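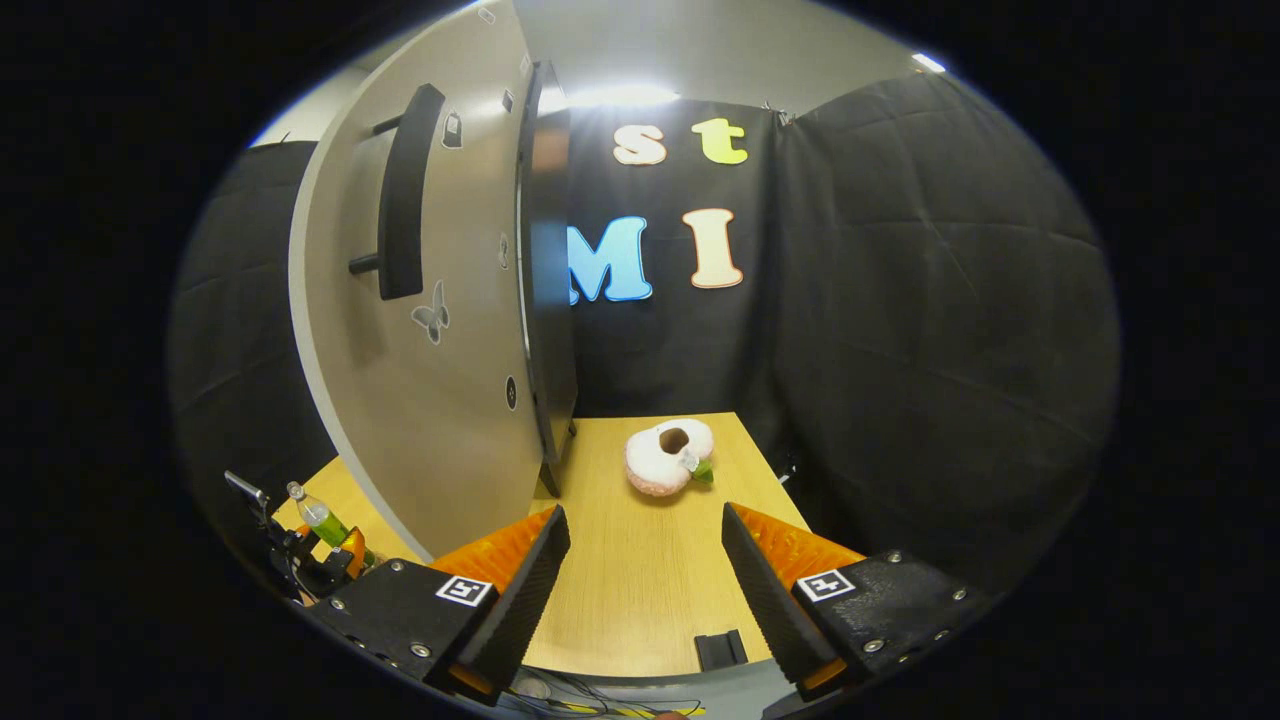
Figure 3. Wrist view, put-away task. Cabinet door open, plush ring toy still on the table past the jaws. Square markers on the jaw plates are used for finger tracking.

4.2 Put-away with a door

The door task is where most of our numbers fall apart, so we spend more room on it than on wiping or sorting. One trial = open the cabinet by its long vertical handle, pick up one soft item from the table, place it inside, close the door. Time limit 74 seconds. Same start pose each time, item moved by hand between trials (S. Mathur and D. Uniyal, alternating).

We ran 45 trials with the Puvari policy. Opening the door was mostly fine. Picking was fine too, once the door was out of the way. Full chore, start to finish: 7. A person does this without looking up from the phone.

Three kinds of failure. First, the open door takes up a lot of the wrist view (Fig. 3, left half) and the policy seems to treat it as something still to be dealt with. It goes back to the handle. Sometimes up to 6 times in one trial, then time runs out. Second, soft items sag when lifted and catch on the cabinet edge. The ring-shaped toy was the worst for this, the jaws close on one side of the ring and the rest hangs. Third, closing. The gripper backs off too early and the door stays ajar. We counted ajar as a fail; Hsiao scoring would give half credit, which we think is too kind for a household chore. An open door is an open door.

Stickers on the door panel were left on for all trials. Removing them is future work, we did not get to it before the October freeze.

Dimby (the baseline) never finished the chore at all and is left out of Table 2. It did open the door more gently then ours, for what that's worth.

So, can it put things away? Not yet, not unsupervised. Picking is no longer the hard part on this table, the order of steps is. Section 4.3 repeats the task with with the door already open.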